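Teaching by Hand: A Conversation with Forough Jafarzadeh on Remote Demonstration

As part of its series on applied research, the Institute for Manual Work and Technology spoke with Forough Jafarzadeh, who directs the demonstration program at Herkix. Her group prepares the recordings from which two-handed robots learn everyday handling tasks. The conversation took place in October at the program's offices in Fikholm.

Ms. Jafarzadeh did not begin her career in robotics. She trained as an occupational therapist and spent six years helping patients recover the use of their hands after injury. She regards the two fields as closely related.

"In the clinic I learned to break a movement down until I could say where it went wrong," she said. "A patient would tell me he could not pour a glass of water. I had to find out whether the trouble was in reaching, in closing the fingers, in turning the wrist, or in letting go. I ask the same questions now. The patient has changed."

The program uses two methods. In the first, which the group calls hand guidance, a trainer takes hold of the robot's arms and moves them through the task while the joints record their own positions. In the second, an operator controls the robot from a short distance and sees what the robot's head camera sees. Most of the current work is of the second kind. Hand guidance is still used for new staff and for tasks that depend on a single careful motion.

Asked why the balance had shifted, Ms. Jafarzadeh pointed to the fingers. "You can push an arm along a path without much difficulty," she said. "You cannot push ten fingers at once and also keep your own hands out of the camera's view. With remote control the operator closes her hand and the robot closes its hand. The recording shows the robot and the object, and we can use nearly all of it."

The arrangement has its own drawbacks. Operators receive no sense of touch from the object, and new operators tend to grip too hard. The group's training plan gives them 18 hours of practice before any of their recordings are accepted. The first sessions use foam blocks. Later sessions use household goods, which are heavier, smoother and less forgiving.

"We tell people to watch the object and forget the fingers," Ms. Jafarzadeh said. "A beginner looks at the fingers. She checks each one, and by the time she has finished checking, the object has moved. An experienced operator looks at the place where the object is going."

The control software, known within the group as Gamov, stores each attempt together with a short written note from the operator. Ms. Jafarzadeh insisted on the notes when the program was set up. They are brief and often blunt. One that she read aloud during the interview said only, "Left hand late, right hand did all the work." She considers such remarks as useful as the motion data, and reviewers read them before deciding which attempts to keep.

A complete set for one task consists of 200 accepted demonstrations, divided among several operators so that the robot does not inherit the habits of one person. Left-handed operators are sought out for this reason. Attempts that contain a slip and a recovery are kept when the recovery is clean. "If the robot has only ever been shown success, it has no idea what to do when something starts to slide," she said. "We would like it to have seen that before."

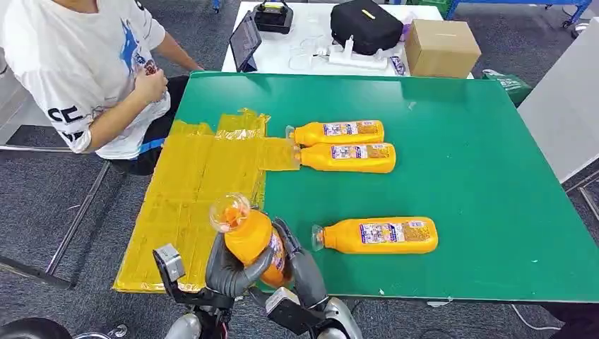
Two-handed lifting occupies much of the group's time at present. Ms. Jafarzadeh described it as the point at which operators discover how little they know about their own hands, for in daily life one hand leads and the other follows without instruction. Bottles are a common choice of object for this work. With an orange bottle held at a tilt, the robot's left hand is wrapped around the upper part and the right hand clasps the lower body, and the operator must keep both in agreement as the angle changes. Three more bottles lying on the green table add a second problem, that of clearance. "The neighbors matter," she said. "You plan your approach to one bottle, and you have to leave the others where they are."

She was cautious on the question of how far such training can reach. A robot taught on one shape of container may do poorly with another, and the group does not assume that a skill will carry over until it has been tested. Its partner in this testing, Zeleke, runs the trained robots on objects that were left out of the recordings and returns a written report. The most recent report listed 17 objects. Ms. Jafarzadeh declined to give the results before her operators had read them.

She was more willing to speak about the operators themselves. The position is often taken to be a temporary one, and she would like to see that change. Herkix now lists operators by name in the records of each task set, and two of them have moved into reviewing. "It is skilled work," she said. "They are teachers, and I want them to be hired and paid as teachers."

The group will begin recording lid removal next, starting with wide jars.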